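How I Clean and Reseal Mosaic Stone Tile

I put this job off for two years. Two! Our downstairs bathroom in Livumham has little stone mosaic tiles halfway up the walls and all over the floor, and the grout had gone the color of old tea. I got a quote of $298 to have it done, closed the email, and did it myself over a weekend in March with $39 worth of stuff. My knees have forgiven me, mostly.

What you'll need

A pH-neutral stone cleaner (mine was Wakico, any one marked safe for natural stone is fine)
A penetrating sealer, also marked for natural stone
A stiff nylon brush with a narrow head, no wire
An old toothbrush for corners
Two buckets
A stack of white rags or old T-shirts
Painter's tape
Gloves, and something soft to kneel on

Please, please skip the vinegar. I know it's in every cleaning list ever written, and it's great on my kettle, but it can eat into marble, travertine and limestone and leave dull spots that you can't wipe away. Same goes for lemon juice and a lot of bathroom sprays, so read the back of the bottle.

Step 1: Do the water test

Before you buy any sealer, put a few drops of water on a tile and a few more on a grout line and go make coffee. Come back in ten minutes. If the drops are still sitting up in beads, your old sealer is doing its job and you only need to clean. If they've soaked in and left a dark patch, you're resealing. Try it in a few places. My wall by the sink drank it right up and the wall behind the door was fine.

Step 2: Clear out and vacuum

Take everything out, mats and trash can and the shampoo bottles that are all nearly empty. Then vacuum with the soft brush attachment, walls too. Mosaic has so many joints that it holds a lot of dust, and once you wet that dust you've made mud. Tape along the door trim while you're at it.
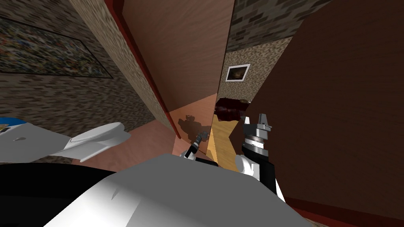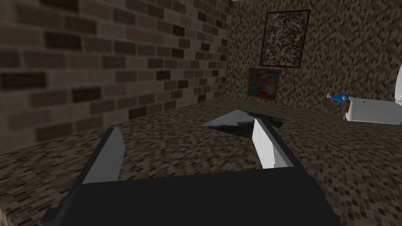
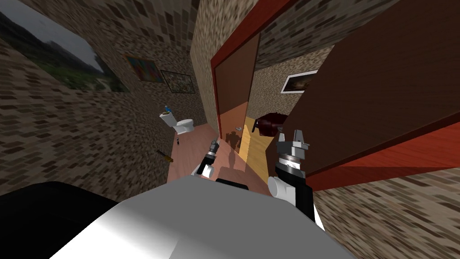 Last of the three: brown, beige and dark mosaic stone on the walls of a narrow room, with the door open.

Step 3: Wash the walls, then the floor

Mix the cleaner the way the label says (I went stronger on my first try and spent an extra hour rinsing it off, so don't). Work on a patch the size of a bath towel. Wet it, leave it five minutes, scrub along the grout lines with the narrow brush, then wipe with a clean damp rag. Second bucket is for rinse water only. Change it when you can't see the bottom anymore.

I do walls from the bottom up with the cleaner and rinse from the top down. Somebody at the tile shop told me dirty drips leave streaks on a dry wall, and I've never had the nerve to test it. Floor goes last, starting in the far corner and backing out through the door. Yes, I once cleaned myself into the wrong end of the room.

Stubborn grout stains get a paste of baking soda and water. Try it somewhere out of sight first, leave it ten minutes, scrub gently, rinse well.

Step 4: Let it dry, longer than you want to

This is where I got impatient the first time and ended up with cloudy patches. Give it a full day, with the fan running and the door open. If your room has no window, give it two. Grout always looks dry before it is.

Step 5: Seal it

Gloves on, fan on. Pour a little sealer on a folded rag and wipe it over tile and grout together. With tiles this small there's no sense in trying to paint only the lines (I lasted four tiles). Let it sit for however long your bottle says, mine was ten minutes, and then buff off every bit that hasn't soaked in. Don't let the extra dry on the stone or you'll get a sticky haze. If that does happen, a rag with a bit of fresh sealer usually loosens it and then you can buff again.

Do a second coat if the water test still leaves dark spots. My floor needed one, the walls didn't.

Keep feet off it overnight and keep water off it for as long as the label tells you. We all used the upstairs shower until Monday, with a certain amount of complaining.

Keeping it nice

I wipe the walls down once a week with plain water and a microfiber cloth, and I redo the drop test every spring. The leftover sealer lives in the garage with the date written on the cap in marker.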